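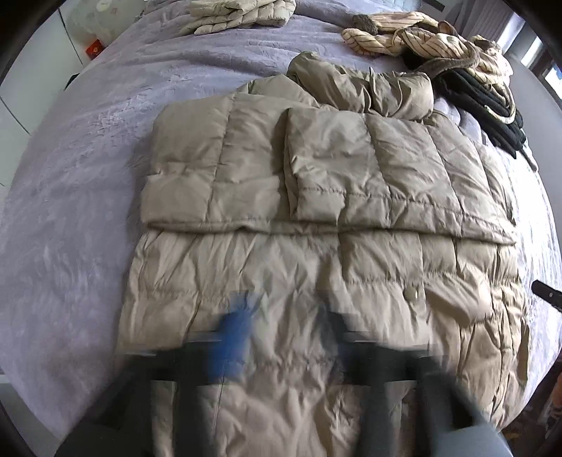
Home Workshop Notes: Hand-Held Grippers for Folding Work

Members building a gripper at home are asked to observe the following points before bringing it to the Stomimis bench.

Finger pads should be glued flat and left under a weight for 48 hours. A pad which lifts at one corner will catch on stitching.

Linkage screws are to be tightened by hand, then given a quarter turn - no more. Stiff joints may be eased with a drop of light oil, wiped off before the tool is used near fabric.
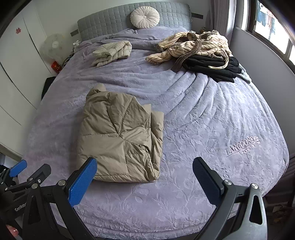 Padded garments should be pressed flat by hand before each fold, and the fingers closed slowly. Practice sessions are best kept to 30 minutes, as a tired wrist gives uneven folds.

Spare pads may be requested from Ilgın Sönmez. Printed parts left over from the April build are kept in drawer 2.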